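Water back on in most of Lullorville, boil notice stays till Saturday

Most homes in Lullorville have running water again after a main broke under Zelwood Road, but the town says to keep boiling it for drinking, cooking and brushing teeth until at least Saturday.

The break came a little after 4 a.m. A 12-inch main gave way near the bottom of the hill, where Zelwood meets the creek bridge, and pressure dropped all over the east side before most people were out of bed. The town counts 1303 homes and businesses that lost water or had next to none. By suppertime all but 98 were back, nearly all of those on the Stekstead end, where the ground is highest and the lines fill last.

Crews from Mthembu Pipe & Paving were digging by 6. They had to go down farther than the old maps said. The first hole was in the wrong spot entirely - off by a good 60 feet - and had to be filled in again before the second one could be started, because the truck needed somewhere to stand.

"The map shows it on the north side of the road. It's on the south side," said Deepak Rana of the town water office. "So that cost us the morning."

The pipe is cast iron. Rana said the split ran lengthwise along the bottom, and that a round clamp was no good for that kind of break. A whole section had to be cut out and a new piece put in. That work was done by 3 p.m. and the valves were opened slowly over the next couple hours so the old lines nearby wouldn't go too.

School was called off at Stekstead Elementary. The high school stayed open, with bottled water in the halls and two portable toilets by the gym doors. The laundromat on Center closed. So did both coffee places, though one reopened at noon selling only things in cans.

For a lot of households it came down to what was already in the bathroom closet.
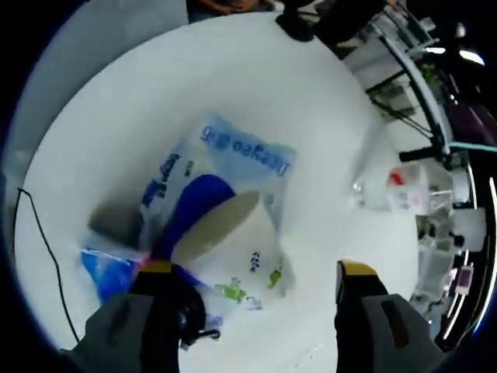 Elfriede Vogler, Stekstead Lane: I got no call and no text, and I'm signed up for both. I found out when I turned the tap to make tea and got a cough of air. My neighbor across the road got three messages. Somebody needs to look at that list before the next one.

The town says it has heard the same from others. Alerts went out at 4:50 a.m. to everyone on the phone list, according to Rana, but the list was moved to a new system in October and some of the numbers did not come over. He did not know how many. Residents who got nothing are asked to call the water office and give there number again, even if they have done it before. It can't be done on the town website yet.

What the notice means: bring tap water to a full rolling boil for one minute, let it cool, then use it. Same goes for ice, baby formula, pet bowls and rinsing vegetables. A filter pitcher does not take the place of boiling. Throw out ice made since the break, and that includes whatever is sitting in the automatic ice maker. Coffee makers don't get hot enough.

Showers are fine, just keep your mouth closed. Small kids are better off with a sponge bath. Dishwashers are OK if they have a sanitize setting, otherwise wash by hand and use boiled water for the last rinse. Laundry is fine but the water may run brown for a day, so hold off on whites. To clear it, run the cold tap closest to where the line comes into the house. Leave the hot alone until the cold runs clear or you will pull rust into the water heater.

Free bottled water is at the fire hall on Zelwood Road from 8 a.m. to 7 p.m., one case per household per day. Drive up on the left side, the right side has to stay clear for the trucks. People who can't get out can phone the hall and have a case dropped off. The line was back to the feed store for a while around lunch but had thinned out by 2. Bring your own jugs if you want to fill from the tanker, which is parked behind the hall and is for flushing and washing only, NOT for drinking.

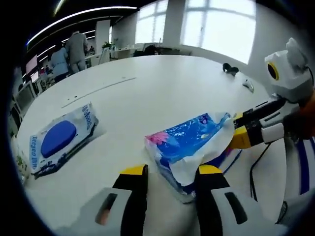 Stores had a run on the usual things. Zelwood Market was out of gallon jugs by 9:30 and out of paper plates not long after, and a second truck that was due in the afternoon went to the wrong town first. Wet wipes, the soft blue packs that you pull them out of one at a time, will do for sticky fingers, but the water office would still like people to wash with soap before they handle food. Hand sanitizer is on the shelf again as of this evening. Prices had not moved on anything we checked.

Zelwood Road is closed from the creek bridge up to the cemetery gate. One lane may open tomorrow afternoon if the fill settles. The permanent patch can't go down until the weather is dry for a day or two, so expect steel plates and a bump. School buses are going around by Mill Street and running ten minutes late.

No cost yet. The town board will see a first number at its next meeting, along with an older request to replace the rest of the main up the hill, which has been put off twice. Rana said the section that broke was on that list.

Two clean samples in a row, taken a day apart, are needed before the boil notice can be lifted. The first was taken at 5 p.m. Results will be posted on the door of the town office and read out on the morning radio. We'll update when we hear.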